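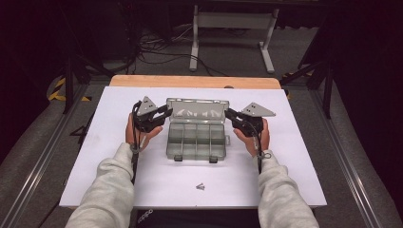 What do you get if you rent the Vorby kit? Two hand-held grippers, the cables to go with them and a login for the recordings, delivered in one case.

12 shares - 4 comments

The kit is the first product from Gesow, a small firm that until now only did repair work on packing machines. It went on offer in August and is aimed at workshops that want to show a robot how a job is done by doing the job themselves. A worker holds a gripper in each hand and goes through the task at a normal bench. The recordings are then used to train an arm.

Rental is by the week, with a minimum of 2 weeks. Gesow says 62 kits have been booked so far, most of them by firms that sort or pack small parts such as screws, clips and washers.

"People ask for small parts first, as those are the jobs they can't fill," said Sunita Semwal, who runs the rental side. "We tell them to start with one box and one kind of screw and see how they get on."

A training session of 5 hours is included in the price. Customers can also pay for a visit from a fitter, who sets up the bench and stays for the first day.

Capucine Le Goff, production manager at Sarex, had a kit for 7 weeks. She said her staff got used to the grippers quickly but found longer spells tiring on the wrists, and she ended up changing people over more often than planned. She would rent it again, she said, though she would like a lighter version and a clearer manual - the section on charging was out of date when hers arrived.

Gesow said a new manual is being printed. A second kit, called Kan, is planned for heavier items, but the firm has not given a price or a release date.

Share this story - 4 comments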